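How to wash up mugs without a sink

Our tea point on the second floor has a kettle and a cupboard but no plumbing, so the mugs have to be washed in a tub. The same method does for a caravan or an allotment shed.

What you need

A plastic storage bin with handles
A thick textured mat, or a folded bath towel
Washing-up liquid and a soft brush
Two jugs of water, 2000 ml each, one hot and one cold
A dry tea towel

Step 1. Set up the table

Lay the mat flat and put the bin towards the back of it, with the handles to the left and right. Leave the front half of the mat clear for the mugs.

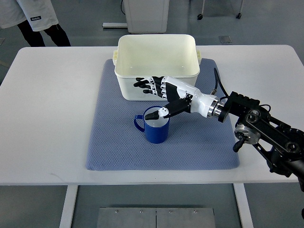

Pour in the hot jug first, then top up with cold until you can keep your hands in it. I aim for 37 degrees, but there is no need to measure. Don't fill the bin past halfway or it will slop when you carry it.

Step 2. Empty the mugs

Tip any cold tea into a slops jug before you start. Pale insides show every tea ring, so look into each mug and put the stained ones to one side. For those, put in a teaspoon of bicarbonate of soda, add a splash of water and leave them for ten minutes. Siham El Sherbiny uses Ouali denture tablets instead and gets the same result.

Stand each mug in front of the bin with its handle to the left if you are right-handed. You can then pick it up with your left hand and keep the brush in your right.

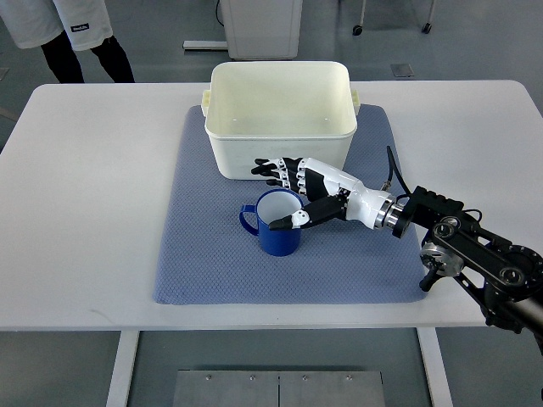
Step 3. Wash and rinse

Do the rim first, then the inside, then the handle. Rinse over the slops jug with clean water. Change the washing water when it goes cloudy.

Step 4. Dry and put away

Turn the mugs upside down on the tea towel. Carry the bin by both handles and empty it down a proper drain. Hang the mat over a rail overnight.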